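Microfiber on a lacquered tabletop — washing and lint

ksalt_laxdal
Ten cloths in rotation here, orange for dry dusting, green for damp work. After almost 60 washes the orange ones leave lint on a glossy wood top. Wash is warm, no softener, liquid detergent from Ivico. Is this the cloth or the surface?

poul_e
Cloth. Edge stitching sheds first. Check the hem under a raking light. If it curls, the thread has shrunk more than the fabric and you should retire it to floors.

soudabeh.s
Disagree on the hem. Mine curled after the second wash and they still pick up dust fine. Lint usually comes from drying with cotton. Are you drying them with towels?

ksalt_laxdal
Yes, same load as the kitchen towels.

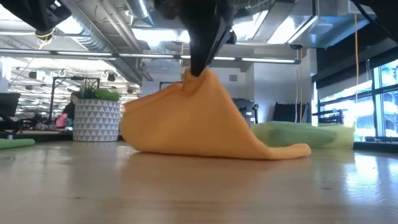

Orange cloth on the tabletop, greens behind it and off to the left.

The curl is at the right-hand end of the orange one. Top is light wood with a polished finish.

poul_e
I'd still pull that one. A curled hem gives you a double thickness at the edge and uneven pressure when you wipe.

soudabeh.s
Only if you wipe with it flat. Fold it in quarters with the hem inside and the edge never touches the wood.

gunhild_b
Separate the towels first, change nothing else, run three loads and compare. Also keep the dryer on low. Ours went stiff on the high setting and started dragging on lacquer.

poul_e
Fine, but dry one on a line as a control.

ksalt_laxdal
Will do. Towels are out of the load as of tonight, one orange on the line. I'll post after the third wash.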